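Los sábados le tocan a la pinza

Llevaba semanas aplazándolo y al final el sábado me encerré con la célula pequeña, la de la mesa blanca, a hacerle la puesta a punto entera. La llamamos Akolgo porque así se llamaba la carpeta del primer proyecto y ya nadie se molestó en cambiarlo. Lleva su brazo, su pinza de dos dedos, una cámara fija y otra pequeña en la muñeca. Nada del otro mundo, pero le tengo un cariño...

El problema venía de atrás. Fiifi Addo, que es quien más horas le echa entre semana, me había dejado una nota pegada en el teclado: «cierra raro, míralo». Y ya está, esa era toda la nota (gracias, Fiifi). Lancé unos cuantos cierres en vacío y sí, cerraba raro: un dedo llegaba antes que el otro, muy poquito, lo justo para que las cosas se torcieran al agarrarlas.

Empiezo siempre por lo aburrido

Corto la alimentación, espero a que se apague el piloto del controlador y saco los dedos. En este modelo van con dos tornillos cada uno y un pasador que se pierde con solo mirarlo, así que trabajo con una bandejita imantada al lado. Limpié las guías con un paño sin pelusa, quité la grasa vieja (negra como el tizón, qué asco) y puse una gota de la nueva en cada carril. Una gota, de verdad. La primera vez que hice esto me emocioné con el tubo y estuve dos días limpiando pegotes.

El culpable era uno de los tornillos, flojo. Lo apreté, recoloqué el pasador y repetí los cierres en vacío hasta que los dos dedos llegaron a la vez. Después toca probar con objetos de verdad, y ahí soy partidaria de mezclar mucho: latas, botellas, cajas de cartón, algo de tela. Si solo pruebas con cubitos perfectos, todo te sale de maravilla y el lunes te llevas el disgusto. 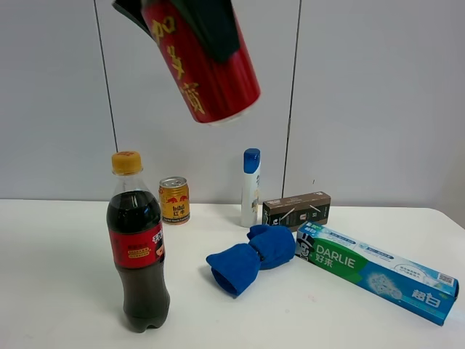 La fuerza de cierre la tengo guardada en el perfil 47, y el 47 no se toca sin apuntarlo en el cuaderno. Con las latas voy subiendo de poquito en poquito, escuchando el aluminio, que avisa antes de abollarse. Con las cajas es otra historia: el cartón no avisa, se hunde y listo. Por eso las cajas van siempre con el perfil suave, aunque el movimiento sea más lento y me ponga de los nervios.

Adjoa Agyeman me discute esto cada vez que sale el tema. Ella dice que un solo perfil bien ajustado vale para todo y que me complico la vida. Puede ser! Pero ella trabaja con una Kovanis casi nueva y yo con una pinza que ya va por su tercer juego de dedos, y cada máquina tiene sus manías.

La cámara de la muñeca

Una vez quitas y pones los dedos, hay que volver a calibrar esta cámara. Sé que mucha gente se lo salta porque «si no la he tocado». Ya, pero el soporte va atornillado justo encima y en cuanto haces fuerza con la llave se mueve algo. A mí me salía un error de 11 píxeles sin haberla rozado siquiera - 11, que a esa distancia te manda el dedo contra el canto de la caja en lugar de al lado.

Uso el programa de Plakero, que es feo como él solo y funciona muy bien. Abro la pinza del todo, compruebo que se ven las dos puntas, una a cada lado y a la misma altura, y después coloco el brazo frente a algo que tenga letras y bordes rectos para mirar el enfoque. El valor de exposición lo dejo en 2000. Con más, la mesa blanca se me quema y los bordes de los objetos claros desaparecen.
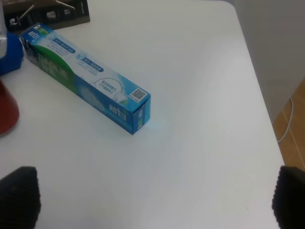
Lo que queda pendiente

El cable del controlador, que pide a gritos una brida nueva. También tengo que pedir almohadillas a Metik, porque a las de ahora les doy un par de meses como mucho, y pasar a limpio el cuaderno, que voy por la página 101 y hay hojas que no entiendo ni yo.

Fiifi, si lees esto: ya cierra bien. La próxima nota, con una frase más, por favor.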